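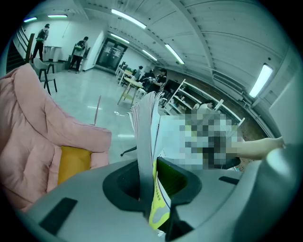

yellow-green cover, white pages

How do I get a booklet to lie flat again?
My aunt gave me her old sewing machine (a Kaplan) and the manual that goes with it, and the pages have gone all curly. I want to keep it in the drawer with the bobbins, but it springs open every time. Is there a fix that won't wreck the staples? I'd rather not iron it!

Halfdan Baldursdóttir
Don't iron it, no. Put it between two sheets of plain paper, stack heavy books on top and leave it alone for 7 days. I did this with a whole box of knitting patterns in March and most came out fine — the glossy ones took longer. If the staples are rusty, ease them out first and sew the fold with thread.

sultero_mom
books on top, yep

Bura
I just scan mine and toss the paper. Mine are all on my tablet now and I can zoom in on the threading diagrams, which I could never read anyway. Doesn't help your drawer I guess, sorry.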